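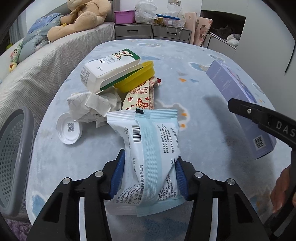
Minutes – Hollden Sessions, general meeting
Oct 4, 2021, back room at Stirnach

Present: Hongjun Feng (chair), Urs Kuster (bookings, minutes), Jiang, Vasel, plus two from the door crew
Apologies: none received

1. Previous minutes
August minutes accepted. One correction – the support slot was 31 minutes, not 41. Vasel wants it noted the overrun wasn't his set.

2. Last mixtape night
272 through the door. Bar happy. Sound complaints from the flat upstairs, all about sub after the changeover. Hongjun has written to them, no reply yet.
Jiang's edit of the live recording is done except for track 8, where the left channel drops out. Options: patch from the desk feed or cut the track. Desk feed prefered. Jiang to try it, then send round.

3. Mixtape release
Title still not settled. Long discussion. Parked.
Free download for the first week, then cassette. Urs has a quote for tapes, thinks it's dear, will get another. Artwork colours to stay as they are – no more rounds on this please.
Vasel asked if his two unreleased tracks can go on both versions. Agreed, provided his label signs off in writing. Vasel to chase. 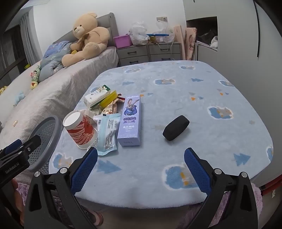 4. Winter programme
Dates pencilled with the venue, not confirmed. Hongjun wants live acts first and DJs after, Jiang wants it mixed up through the night. No vote taken. Try it Jiang's way once and see.
Urs has heard from a synth duo keen to play. Fee is fine, but they need a longer soundcheck than we normally give. Doors would have to move back. Urs to ask the venue manager.

5. Gear
Channel 2 on the small mixer crackling again. Repair or replace? Vasel to get it looked at before anyone spends money.
Labelled XLRs still going home in the wrong bags. Check yours.

6. Any other business
Guest list – closes at soundcheck from now on, names to Urs by text only. No adding people at the door.
Neighbour letter to be circulated once theres a reply.

Next meeting: same room, date to be set by email. Jiang to bring the finished edit.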